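Vosten, which supplies pallet racking to regional warehouses, recently moved its stock to Villanueva. Its operations manager spoke with us about the change.
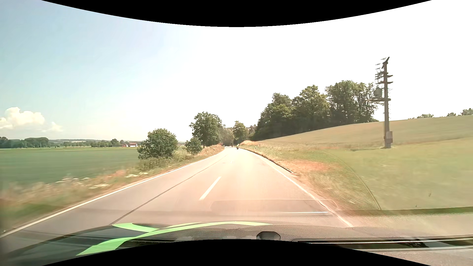 A rural two-lane road with white edge lines.

"We had 700 pallet positions and 2 docks," the manager said.

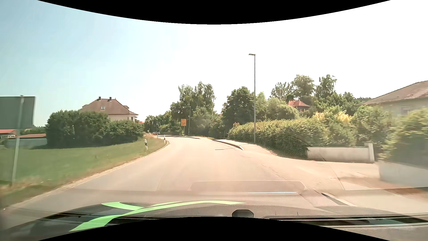
"Narrower aisles gave us 100 more — without new construction."

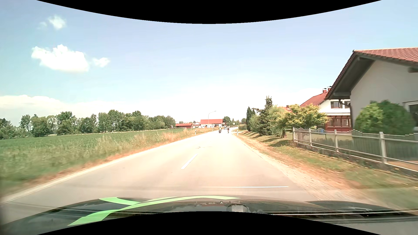

Aisle marking came next. Like the single white dash on the road, each line must stand out in glare. 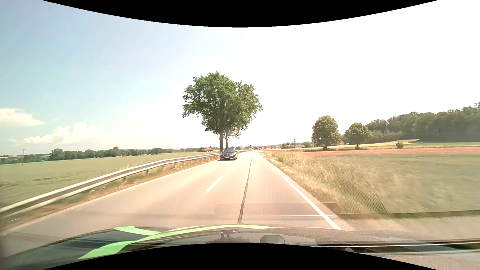

Floor repairs took 12 nights. Long cracks were sealed, much as the near lane has been.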